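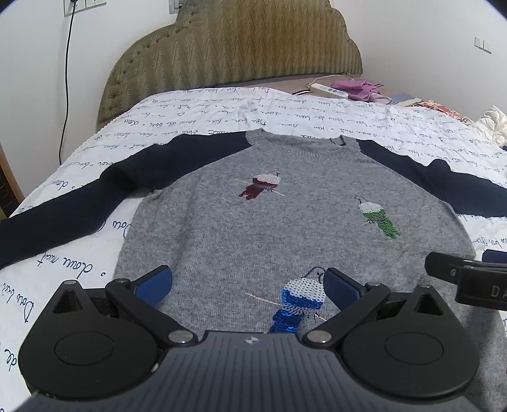 2025-03-23, knitwear bench

Blocking the raglan samples, second go

Came in on a Sunday because the heating is off at weekends and I wanted to see how slowly things dry in a cold room. Very slowly. I could have guessed that from my sofa.

Norus swatch, grey fleck: soaked 16 minutes in cool water with a capful of wool wash, rolled in a towel, pinned to 80 mm square. Sprang back to 78 overnight once the pins were out. Acceptable. The Burnness swatch had the same treatment and grew instead, first sideways and then, after I had written down the width, lengthways. I have written it down again in pencil.

Navy test. Sidra wants dark sleeves on a pale body for the May samples, so I left a navy strip pinned against a grey one, both soaked. Faint blue line on the grey by morning. Second strip had a vinegar rinse first and the line was just as blue, with a smell of chips. Please stop recommending vinegar to me. Next try: rinse the navy by itself until the water runs clear, and join afterwards.

Raglan seams. Mattress stitch in the body yarn, one full stitch in from the edge. The half-stitch version is less bulky and shows every wobble in my decreases, of which there are several. Anum says her decreases don't wobble. Anum can do the next six.

Trim. Anything sequined goes on after blocking. I steamed one of the Baloch sequin patches as a test, iron held well clear of it, and the sequins curled up like crisps. Cold wash only, by hand, inside out. Sewn with doubled thread, it took a firm tug without shifting. The Clirska glue held for two washes and then let go of everything at once, into the sink. Still finding bits in the plughole.

To do:
Reweigh the Burnness cone, label says 100 g and I don't believe it
Order rustproof pins, see brown dots on swatch 6
Ask Sidra whether "slightly oversized" is a measurement
Bring a jumper on Sundays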